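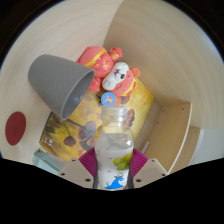
4.2 House rules for handheld grasping

Figure 3. A clear bottle with its neck open, held upright between the two ribbed pads. The bin and the plush toy sit further back by the printed mat.

I'll be frank about where our rules came from: we wrote most of them after getting things wrong. The first Remance guide was a single page, and every site read it differently. At Prellwood people grasped bottles by the neck, at Carrasco they went for the body, and when we put the two sets together in January the policy dithered between them (we watched it do this for a whole afternoon!). So the rule now is that upright containers are held on the body, with a pad on either side, as in Figure 3, and the neck is left alone.

The second rule is about clutter. We let other objects stay on the table, and we like them to be properly different from one another. A bin on its side is fine, and so is a soft toy lying half over a mat. What we don't allow is tidying up part way through a recording. If something rolls, it rolls, and you either carry on or bin the whole take.

Clear plastic gave us more bother than anything else. You can see the mat's colours straight through the shoulder of the bottle in Figure 3, and our labellers kept drawing the outline in the wrong place. We now ask them to trace from the rim down and to mark the see-through part as its own region. It's slower, and they grumble, but the outlines agree far better than they did.

Version two of the guide went out to all sites on February 5, 2025. Under it we collected 2,313 takes and kept 2,154. A take is dropped if the pads leave the view, if the hand pauses for more than 30 seconds, or if the whole thing runs past 60 seconds. I did wonder whether the pause limit was too harsh, and the Flarerent team still think so. We've left it in for now, and the takes it threw out are stored separately so that anyone who disagrees can add them back and rerun the comparison in Section 5.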